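The slow goodbye to the phone you already own

My own phone is a Vumon, bought in September two years ago from the little shop by the station in Wenport, and I'm fonder of it than I probably should be. It has been dropped in a car park, sat on at a wedding and left out overnight on a garden bench, and it still wakes me at 6.15 every morning without complaint!

So when the update notice came through last month I dithered for days. Friends with the same model had warned me that everything felt a bit sluggish afterwards (one of them swore her keyboard had started thinking before each letter), and I do like things to stay as they are.
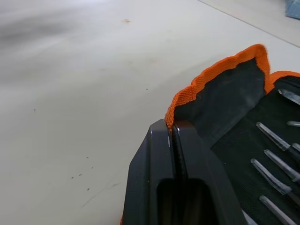

In the end I gave in, plugged it in by the kettle and went off to do the ironing. The new menus took some getting used to, and I spent a good while hunting for the torch, but the maps open faster than they did and the battery still sees me through to supper, or nearly.

What did tempt me was the new Tessier, which sits in the window at £269 and looks very handsome indeed. I held it, I admired the camera, I even asked about trading mine in. Then the young man behind the counter mentioned that a fresh battery for the Vumon could be fitted at their Prerkum branch while I had a cup of tea, and I'm afraid that settled it. I'm booked in for the 16th, and I've already picked the café.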